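From: Korkor Abubakari
To: Members' list
Date: Thursday, March 28, 2019
Subject: Re: Did anybody make it to the Dreteck open day?

Macario Arellano wrote:
> Hi all,
> I had a ticket for the Dreteck open day and then my daughter's
> fever had other plans. Did anybody from the list make it over?
> I was mostly hoping to see the computer assembly cell that
> Shaimaa talked about at our January meeting. Is it a real robot
> doing real work, or a nice video on a big screen? And would it
> be worth asking them for a group visit?
> Macario

Dear Macario, and everybody else,

First of all, I hope your daughter is feeling better! Etornam and I did make it, and I've been meaning to write it up ever since, so please pour yourself a coffee, as I can't seem to tell this one briefly.

We signed in at the Flirnach Street entrance and had a very friendly welcome from Mansa Opoku, who took our group around. She told us they had given out 300 tickets for the day, and I can believe it from the line for the coffee. I'll go through the stops in the order we saw them, leaving out the lunch (good soup, though).

1. The assembly cell

Yes, a real robot, and real parts. They call this one Kwofie, and it works over a long slotted aluminum table with a desktop tower lying open on its side. The parts wait next to the tower in a gray 3D-printed tray, with the hard drive standing up in its own slot and the processor and a memory module lying in theirs. I liked that tray almost as much as the arm. Mansa said they print a new one whenever they change the set of parts, and that getting the pockets right took them longer than anybody had planned.

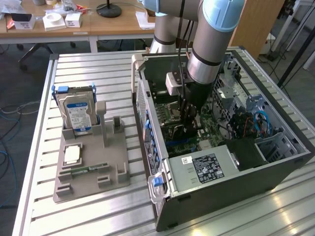

2. Questions at the table

Mansa let us stay and ask whatever we wanted, which was kind of her, because Etornam had brought a list. He wanted to know why they use such an ordinary old-style computer, and the answer was that an open tower is a pretty awkward place for a gripper to get into. Once you look inside you see what she means — there's the drive cage at one side, the power supply taking up its corner, and blue, red and black cables going past it all. I work inside cases like that with my own two hands and still scrape my knuckles.

She also told us the cell has logged 2400 runs so far, counting the bad ones, and she was very open about there being bad ones. Memory modules are the hard part, she said, as you have to press firmly and still stop in time. I found that more interesting than any sales talk. 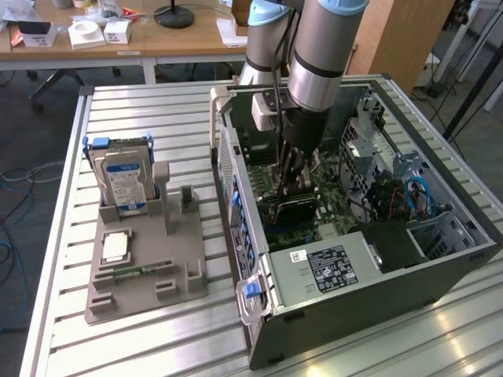

3. The Grastetti room

This was a talk with slides about their planning software, Grastetti, and I'm afraid a good bit of it went over my head. Etornam followed it better and has two pages of notes he says he'll type up. Shaimaa, if you have questions about the software side, he's the one to ask.

4. A group visit

Macario, I did ask! Mansa would be glad to have us, on a weekday afternoon, and she'd want a list of names beforehand. There are stairs up to the Grastetti room, but the assembly cell is on the ground floor. If you'd like to come, just write to me off the list and tell me which afternoons suit you, and I'll pass it all along to her.

Warm wishes to all of you,
Korkor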